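The Hurlow Swap Shelf Is Back, and It Has Grown

If you came by the reading room in Hurlow last winter, you'll remember the swap shelf as one wobbly bookcase by the radiator with a lot of thrillers on it and a jigsaw that was missing most of a lighthouse. Well, it's March, the roof work is finished, and the shelf has turned into a whole wall! We reopened it on Monday and by closing time the cookbook section had already turned over completely. People were standing in the aisle reading recipes out loud to each other. I went home with a book on pickling that I did not need and have already used.

The count after sorting came to 2,940 books, and that includes the boxes that came over from Dultport when their branch moved into its smaller building. Dultport readers have wonderful taste, by the way. There's a run of old sea stories in matching blue covers, a lot of gardening, and more books about bread than I knew existed. There's also a shelf and a half of large print, which people have been asking us for as long as I've been writing this newsletter.

How the swap works now

The rules are nearly the same. Bring a book, take a book. You can take up to 2 at a time even if you only brought one, and if you arrive with nothing at all, take one anyway and bring it back when you've read it. You don't need a card and you don't need to sign anything. Kids' books are completely free to take, in any number, and they don't have to come back. If a picture book has been loved to pieces, that's a good end for a picture book.

Please put what you bring in the green crate by the door and leave the shelving to us. I know it's tempting to slot things straight in (I do it myself in other people's shops), but the crate lets us check for damp. One musty paperback can make a whole shelf smell like a boat shed, and after all the work that went into drying out that corner, we'd like to keep it fresh for a while.

A few things we can't take at the moment: encyclopedias, computer manuals, anything with a broken spine, and magazines. The exception on magazines is the old knitting ones. Bring us all your old knitting magazines. They're gone within the hour.

The translated shelf

I'm so pleased with this part. Tucked in at the far end of the wall is a shelf just for fiction in translation, and it started with a single box. Somebody left it in the crate with a note reading "too good to sit in my attic," and inside were novels from Poland, Hungary, Portugal and Korea, nearly all of them in lovely condition. The Pawłowska stories are the ones I'd push into your hands first. They're short, most of them take place in kitchens or on trains, and the one about the borrowed coat had me sitting in the car outside my own house so I could finish it. There are two copies, so you could read it along with a friend.

If you've never read much in translation, a story collection is a great way in. You can try one over lunch, and if it isn't for you, you've lost half an hour. We've put a paper slip in the front of each book on that shelf so readers can leave a line or two for the next person. So far the slips say things like "stick with it past the wedding" and "made me want soup." Please keep adding to them!

Lunchtime reading hour

The quiet hour we tried out before the roof work is coming back too, at noon on weekdays. Bring a sandwich and whatever you're reading, find a chair, and put your phone away until one. That's the whole plan. There's no discussion and no list of titles, and you can slip in or out whenever you like. A surprising number of people told me it was the only part of the week when they got through more than a page without being interrupted, and a few of them finished very long books that way. One reader went through a history of canals in three weeks of lunches and then donated it, so it's on the wall now, under Transport, with crumbs.

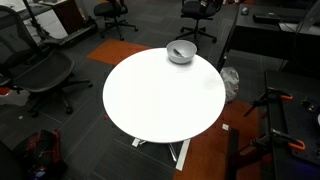
Book club picks for spring

The evening book club meets at seven and is reading a mystery next, after a long and lively spell of memoirs. The book is set in a mountain village called Iltix, where the post office is also the bakery and the bakery is also, more or less, the police station. I've read the first 10 chapters and I have a suspect. I've had three suspects, in fact, and I was very sure about each one. The writing is funny without being silly, the weather is terrible from start to finish, and there's a goat who I believe is important to the plot. We'd love to have some new faces, and you don't have to finish the book to come along. If you haven't finished it, say so at the door and we'll save the ending for the last part of the evening so you can duck out to the coffee urn.

After that we're choosing between a novel about a family of piano tuners and a collection of letters from a lighthouse. Vote on the sheet by the front desk. I'm trying hard to stay neutral, but I'll just say that the letters have drawings in them.

What we're looking for

The wall is strong on history, cooking and crime, and thin in a few places. If you're clearing out this spring, these are the books that would find a reader fastest:

Science fiction, old or new
Poetry of any kind, including the battered pocket editions
Chapter books for ages seven to nine
Bird and wildflower guides
Audiobooks on CD, as long as all the discs are in the box

Do check between the pages before you bring things in. We keep what we find in an envelope at the desk, and right now it holds a train ticket, a recipe for plum cake, a pressed fern and a very sweet birthday card. If any of those sound like yours, come and ask. The plum cake recipe has been copied out already by two people on the desk, and it needs a little less sugar than it says.

The swap wall is open whenever the reading room is, from ten in the morning until six, and the crate is out all day. Big donations are easiest for us before noon. If you've got more than you can carry, ring the desk first and we'll meet you at the side door with the cart.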